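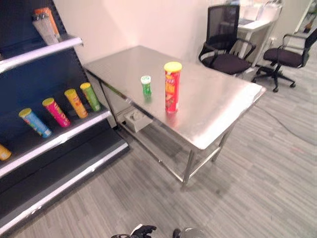

Shelf Layout and Restocking in a Small Campus Shop
Project report, Retail Operations course, second year

1. Background

Our group was asked to study one restocking problem and suggest a change that a small shop could afford. We chose canned chips. They come in stiff round tubes, they roll if they are put down on their side, and customers pick by color more than by name. The shop at the Kevley building sells a lot of them between classes, and the people who work there told us the chip shelf is the one that looks messy first.

We did not want to get in the way of customers, so we set up a practice area in a room upstairs. The department lent us a navy display unit with white-edged shelves and a stainless steel table. The room is also used for meetings, so the office chairs stayed at the back.

2. Setup

The display unit stands beside the table, close enough to reach from one to the other without taking a step. The steel table is the staging surface. Anything waiting to go on the shelf, or just taken off it, is put there standing up. The table has a lower shelf too, but we did not use it for stock because bending down slowed everyone.

The canisters on the display lie back at an angle with their lids pointing up. We kept one color to a position, for example light blue, then magenta-pink, then yellow-orange, then green. Most of the lids are yellow, so from the lid end they are hard to tell apart and the side of the tube has to be in view. We left the bottom shelf of the unit empty for most of the work.

Small containers were a problem. A short one disappears beside a full-size canister and slides down further when it is tilted. We ended up handling the small ones last.

3. What we did

Each trial started with products on the table and gaps on the shelf. One person filled the gaps while another kept time and a third wrote down mistakes. A mistake meant a wrong position, a label facing the wrong way, or a product that fell over. We ran 60 trials over February, 15 for each of the four members of the group, half with canisters upright on the shelf and half with them tilted.

We marked the positions with paper strips from a roll by Etier. The first set peeled off the shelf edge after a day and we had to replace them with card.

4. Results

Tilted canisters took a little longer to place but almost never fell. Upright ones were quick to put down, and then the next one knocked them. Labels facing the wrong way were the most common mistake in both layouts - usually the person had grabbed the tube by the lid and not turned it.

The steel top was easy to wipe, but the canisters slid on it if they were bumped. We tried a rubber mat for six trials and dropped it, as the edge kept catching our sleeves.

5. Limits

All four of us knew the layout well by the end, so the later times are better than a new employee would get. We also had no customers taking things off the shelf while we worked. We have not tested full cases.

6. Next steps

We will show the tilted layout to the shop and ask to try it on one shelf. The card strips need to be cut again to fit their unit, which is narrower than ours.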